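Trindville Bedroom Set: house rules for recording

Hi, I'm Declan Whitelaw and I look after this set. The task is laundry pickup: white cloths on the bed, a container on the floor by the corner, one humanoid. I wrote these rules after we argued over labels all through March, so please read them before adding anything!

Before you press record

Cloths can be crumpled any way you like, but don't hide them under the bedding. Keep cables clear of the feet (I check this myself, every single time).

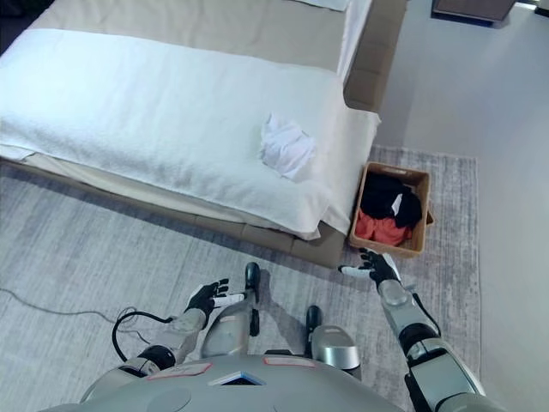
During an episode

One cloth per grasp. If a grasp fails, the operator gets 3 tries, then we stop and log it as a miss. White on white is hard on the labelers, so mark the grasp when the fingers close,
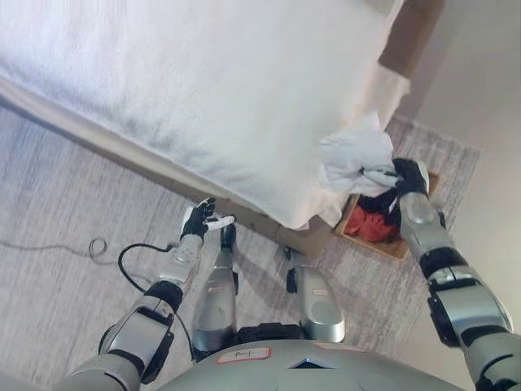 and mark the release when they open again, even if the cloth snags on the way. Don't trim the snags out, I love those. Anyone standing in the room stays 6 feet back, and one person keeps a hand on the stop button.

After

Split episodes by session, never at random. Name files with the Sotis prefix and leave the old Grotel ones alone.

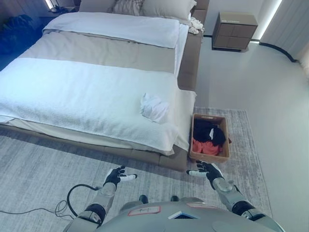 Both hands open, clothes in the basket, white cloths still on the bed.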